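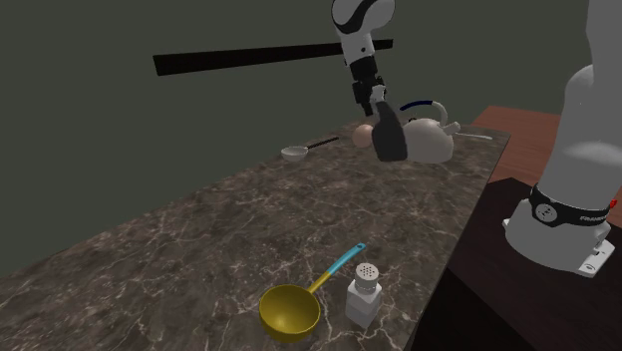
Jun 20, 2022. Open day, Trolgate building, demo room.

Notes for whoever runs the sim station in October. Vilhjálmur had the real arm next door, I had the simulated kitchen on the big screen. Same policy on both, Kuneck build, no retraining for the visit.

**Setup**

Franka on its table, marble counter alongside. Objects in the kitchen: gold saucepan and salt shaker at the front, ladle, ball and teapot along the back. Two-finger gripper. Middle of the counter left clear so visitors could follow the transfers.

Seed fixed at 2,039 for the morning. After lunch I let it draw at random, as people had started coming back for a second look and were seeing the same run.

**Tasks shown**

- Teapot, lift by handle and set down mid-counter. Most requested. The spout reaches past the edge of the marble, so the approach has to stay clear of it on the table side.
- Ball, pick and place. Starts close to the teapot. Planner treats the two as one obstacle if the margin is left at default. Reduced it by hand before the second group, should be in the config.
- Ladle. Thin handle, flat on the stone. Fingers have to go almost to the surface. Contact solver complained (warning 677) on several attempts, no crash.
- Saucepan by the handle. Ran it only for the last group. Slow, and the wrist ends up near its limit.

Salt shaker was not a target. Left in as clutter next to the pan.

**Faults**

1. Renderer dropped to half speed when the second viewer was opened. Closed it, recovered. Do not run two viewers on the Tolley machine.
2. Log stopped at step 3,612 in the third session. Disk quota. Dagný cleared old checkpoints, the rest of the day logged normally.
3. Reset key is next to the pause key. I hit the wrong one twice with people watching. Remap.

**Questions from visitors**

Does it know what a teapot is? Answered that it gets object poses from the simulator and a target name from us. Next door it has to estimate the pose from cameras, and that is where most of the difference between the two rooms comes from.

Why simulate at all? Showed the reset. Took under a second against nearly 10 minutes for Vilhjálmur to lay his counter out again between groups.

A man from Kopecký asked about friction values for the marble. I gave him the number we use and admitted it was tuned by eye. He wants to send measured ones. Dagný has his address.

**To do**

- Commit the margin change
- Remap reset
- Quota alert on Tolley
- Lower approach angle for ladle, rerun with warnings on
- Ask Vilhjálmur for his logs, same seed, teapot task only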